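# Chapter 5: The Floor Under Your Desk

I used to think a tidy office was all about the desktop. Clear the papers, line up the pens, done! Then I spent a summer helping the folks at Clenine move 49 people into new rooms, and what I remember best from those weeks is floors (and cords, so many cords).

Most of us never look down. We push the chair in, go home, and whatever landed by the table legs stays there until somebody catches a toe on it. So in this chapter we're starting at the bottom and working up. We'll sort out what belongs on the floor, what only ended up there, and where to put the second kind. You'll need a roll of tape, a notepad and nearly an hour. Wear flat shoes!

Before you read on, try this. Stand behind your own chair and look straight down, then a little to each side. Write down everything that touches the floor. My first list had 16 things on it, and I'd have guessed four or five. Keep yours handy, as we'll come back to it in the Plomance exercise at the end of the chapter.
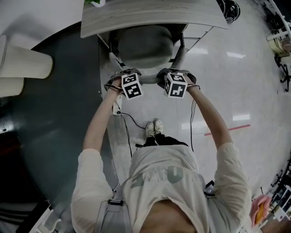

*Figure 5.1 Looking down beside a desk: chair pushed in, power strip on the tile, floor mat to the left.*

Let's take power strips first. They're small, they're easy to kick, and they go wherever the cord lets them. I like mine up against a wall or fixed under the desktop, well away from where my feet go when I stand up.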